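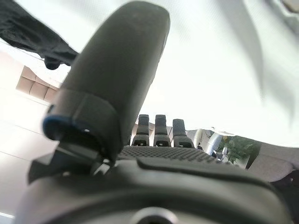
SALEM, February

Ticket: Tindix router drops the upstairs connection
Status: solved!
14 shares | 3 comments

Really happy to write this one up, it took me most of the month. Our Tindix kept losing the back bedroom every evening at 7:20 pm. Downstairs stayed perfect. Upstairs the laptop showed full bars and loaded nothing.

Tried first:
- restarted everything, fine for 20 minutes, then gone again
- new cable from the modem, no change
- moved the router off the bookcase, a bit better!
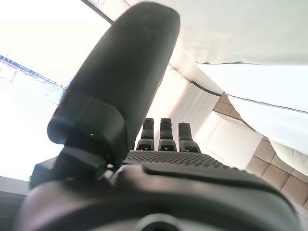
Next I opened the log page (under Advanced, well hidden) and found 23 channel changes in one evening. The router was on Auto and kept hopping to get away from the neighbors' networks. I fixed it on channel 11, saved, and put the old Udley extender in a drawer, as it was still using our network name.

Speed upstairs is now 400, same as next to the router, and no drops all week. I love this little box again! If yours is on Auto, check the log before you buy anything.

Comments (3)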